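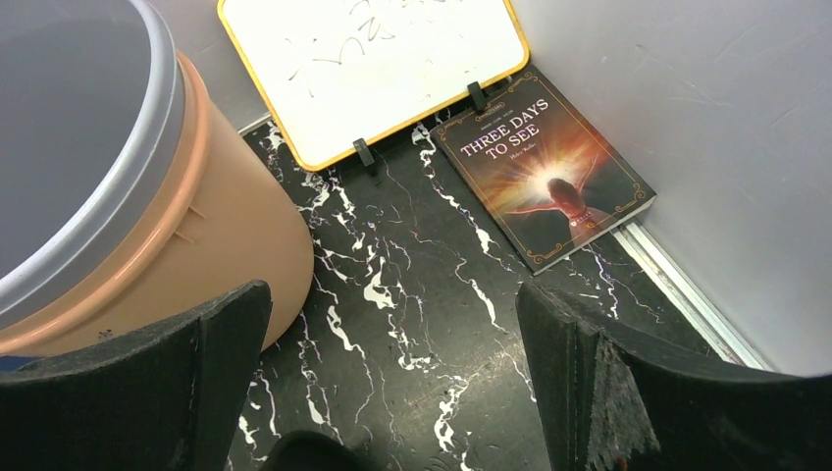
My plan for May was to spend it out in the garden, and I spent most of it moving buckets instead. Well - the arms moved the buckets, and I moved the arms. We're gathering examples for Dunau, which is what we call the little model that is supposed to learn to pick up and turn over large, awkward containers by itself. Every example is one full go at the job, steered by a person. I've looked at that peach bucket and that copy of Three Days to See for so many hours now that I finally borrowed the book from the library and read it at home with my feet up (I cried a little, I'll admit).

Ona Grīnberga, who trained me, likes her examples slow and tidy. Mine were neither for the first two weeks, and she was very kind about it.
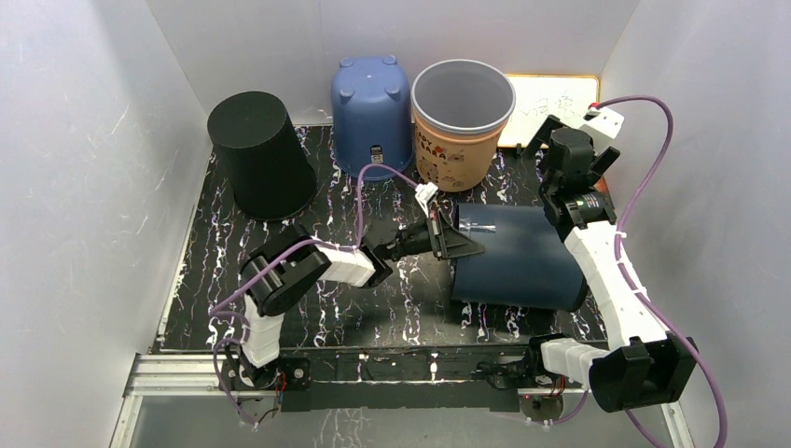

Do you throw out the clumsy ones? We keep most of them, as long as the bucket ends up where it should, and a slip that gets put right is worth saving too.

Buckets are harder than they sound, by the way. A rim gives you something nice to pinch, but a smooth side gives you nothing at all, and then both arms have to squeeze in from either side and agree with each other about it. I hold my breath every single time!
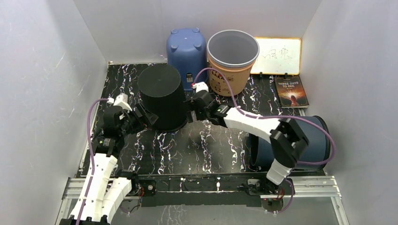 Grondley, a morning in May

I came in early to sort through what we have so far. We're at nearly 900 examples, and 176 of those still need a label saying what was being tried. Maximiliano Bermúdez thinks we should stop and train on what we've got. I'd like more with the buckets lying on their sides first, one arm to each, so that's what I've been doing between cups of tea.

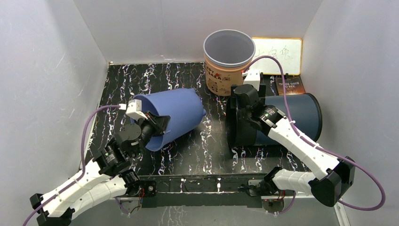

What I do differently now

I start each go with things in a new spot, even if it's only a hand's width over. I also rest after every 4 or so, since tired hands make jerky examples and Dunau will happily learn the jerks along with everything else.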